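Search this site Go
Home tips — laundry

5 June 2020
By the Vivamau desk

Folding long sleeves, quick version

Clear a flat surface first, a plain white one shows up fluff and stray threads. Shirt down, smooth out from the middle with your palms. Then both sleeves in over the body. Don't fuss if the hem wanders a bit.
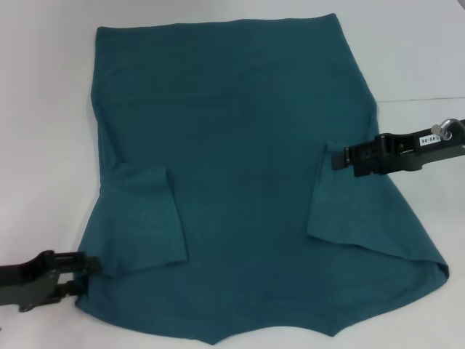
Bunching

Soft knits ruck up at the corners — pull the fold out with two fingers, dont yank. Fuzzy edges are normal on this sort of cloth.
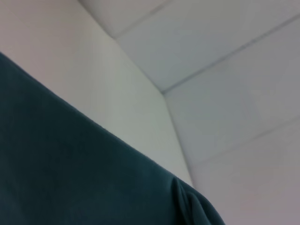
Then sides in, bottom up to the neck, done. Stack no higher than the drawer, mine's a 50 cm one from Lulasen and it sticks if overfilled. Dark colours together, so the lint stays off the whites. More on jumpers when I get a minute — had them all out in April and stil not finished.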